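Program Reports | Robotics Software

Search reports Go

Giraldo Program: Perception and Replay Tooling, October Progress Report

Reading time: 3 min

Reporting period covers the second half of the work plan for the pose-estimation and replay packages.
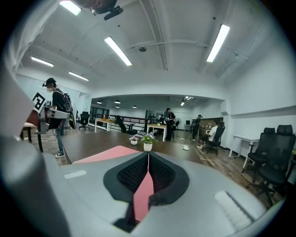 Work on the pose estimator went to schedule. The filter now fuses visual odometry from the wrist camera with inertial data at 300 Hz, and the time offset between the two streams is estimated online. Previously the offset was a constant in a configuration file, set by hand for each device. Drift on the closed-loop test route fell by 25 percent against the baseline in the last report. The remaining error is concentrated in segments where the lens faces a blank wall at short range and feature tracks drop out.

Relocalization is behind plan. The map server (Stekon) merges maps from separate sessions correctly when lighting is similar, but merges fail if one session was recorded after dark. We tried a learned descriptor in place of the current one. It fixed most of the failures and doubled query time, so it is switched off in the release branch. A smaller model is being trained. The milestone moves by five weeks, with no change to the budget.

The segmentation tool cuts long recordings into single demonstrations. It processed 1237 demonstrations this period. The gripper-width signal is used as the main cue, with a threshold on hand speed as a second check. Errors are mostly late cuts, where the release of one object runs into the approach to the next. An operator corrects these in the review screen, and the corrections are stored with the original cut points so both can be used for tuning.

Replay on the arm at the Masia site runs through the Genska planner. Two changes were made. Trajectories are checked for reachability before they are admitted to the training set, and the checker reports the first infeasible pose together with the joint limit it violates. Latency compensation was moved out of the policy code and into the controller interface — this removed a duplicate correction that had been in the code since the first prototype and accounted for the overshoot described in the last report.

Open items:

- Calibration files have no version field. Old and new files load without a warning.
- The review screen leaks memory on recordings with many cuts. Restarting it clears the problem.
- The reachability checker ignores self-collision at the wrist.

Next period: the smaller descriptor, versioned calibration, and a first replay test with two arms. The two-arm test depends on a clock synchronization patch that is written but not reviewed. No additional funds are requested.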